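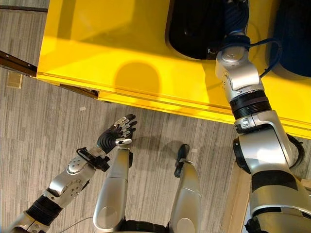
About Pirnmont

Who we are

Pirnmont is a small company which helps other companies to issue and manage their shares, notes and fund units in digital form. We are based in Canada and we work mostly with Canadian issuers, and with a few from Australia and northern Europe who want to reach investors here.

The company was started by two former colleagues from a transfer agent's office. They had spent many years keeping shareholder registers by hand and by spreadsheet, and they knew how much time is lost when a private company wants to answer a simple question: who owns what today? When the first token offerings came, they looked at them with interest and also with some worry. The technology for the register was good. The legal side was very often missing.

We decided in the beginning that we would only work with offerings which are treated as securities and which follow the securities rules of each place where they are sold. This decision has cost us some clients. We still think it was correct.

What we do

Our main product is the Itar register. It is a record of ownership for private securities, kept on a permissioned ledger, with a normal web page in front of it. An investor does not need to understand the ledger to use it. They sign in, they see their holdings, and they can download a statement for their accountant. The issuer sees the full list of holders and can send notices, pay distributions and apply the resale restrictions which belong to each class.

Today Itar keeps the records of 16 issuers and roughly 3000 investors. The largest group is real estate partnerships. After them come equipment finance companies, two wineries, and a housing co-operative that issues community bonds. The smallest offering we ever accepted had a minimum subscription of 1000 dollars per person, and it was also one of the most work for us, so we learned a lot from it.

Besides the register we offer:

Onboarding of investors, including identity checks and the collection of risk acknowledgement forms
Preparation of data rooms for offering documents
Distribution payments and the yearly tax slips
Transfers between holders, when the terms of the security allow it

We are not a law firm and we are not a dealer. We do not give advice on whether a security is a good investment, and we never recommend one issuer over another. When an offering needs a registered dealer, the issuer chooses one and we connect our system to theirs.
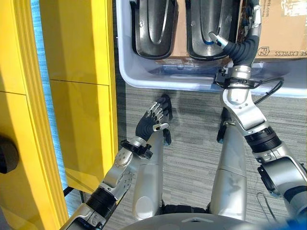 How we work with issuers

A new project starts with a conversation of one hour, without charge. We ask what is being sold, to whom, and under which exemption or prospectus. If the issuer has no lawyer yet, we ask them to find one before we continue. Some people are disappointed by this, because they hoped that a token would make the process quicker. In our experience the preparation takes as long as for a traditional offering. The saving comes later, in the years when the register must be maintained.

After the legal structure is clear, we build the class of security in a test environment called Driltach. There the issuer can try everything with made-up investors: a subscription, a refused transfer, a lost password, the death of a holder and the transfer to the estate. We ask every issuer to go through the full list at least once. Only then do we open the real register.

Each register is reconciled every month against the bank records of the issuer. If there is a difference, even a small one, distributions are paused until we have found the reason.

Our history with Rustad

In our third year we joined our operations with Rustad, a bookkeeping firm that served private funds. Many of our clients know us from that time. The Rustad name is still used for the fund accounting service, and its invoices and telephone number stay the same. The two teams share one office and one help desk.

Moving the old Rustad files to Itar was the biggest job we have done until now. There were more than 2000 paper certificates to be checked against the registers, and the last of them was entered in September.

Security and privacy

Investor data is stored in Canada, with a backup in a second province. Staff can see only the registers they are assigned to. Private keys for the ledger are held by the company and by an independent custodian, and two approvals are needed for any change. We will never ask an investor for a password by e-mail or by telephone. If you receive such a message, please do not answer it and tell us as soon as possible.

Contact

The help desk is open on business days from 8:30 a.m. to 5 p.m. Investors should please contact us through the message box inside their account, so that we can see which holding the question belongs to. Issuers and their advisers may use the form on the contact page. We usually reply within one business day, but in tax season it can take a little longer.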